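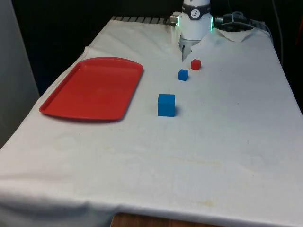 # Hikwood table linen for hire

Plain white cloths for trestle, banquet and workshop tables, hired out by the day or the week. We have kept this range since Görtz stopped making their heavier cloth, and most of our village hall customers have moved over to it.

**Fabric:** cotton and polyester mix, 200 g per square metre
**Hem:** double-stitched on all sides
**Wash:** up to 60 degrees, iron while damp
**Minimum order:** 3 cloths

## Sizes

The Bulum fits a standard trestle with a short drop at the sides. The Trarner is longer and reaches the floor on most banquet tables. Measure your table before ordering, and add twice the drop you want to both the length and the width.

## Hire and return

Shake off crumbs and send cloths back unwashed in the bag supplied. Candle wax and ink are charged as damage. Tea, wine and food marks are not.

We hold 400 cloths in stock. Orders for July weddings should be placed by the end of April. The last collection this year is on 29th December.

For large orders or odd sizes, ask for Tomomi Sasaki in the hire office. Cloths can also be bought outright, new or ex-hire. Ex-hire cloths may have faint marks and are priced accordingly.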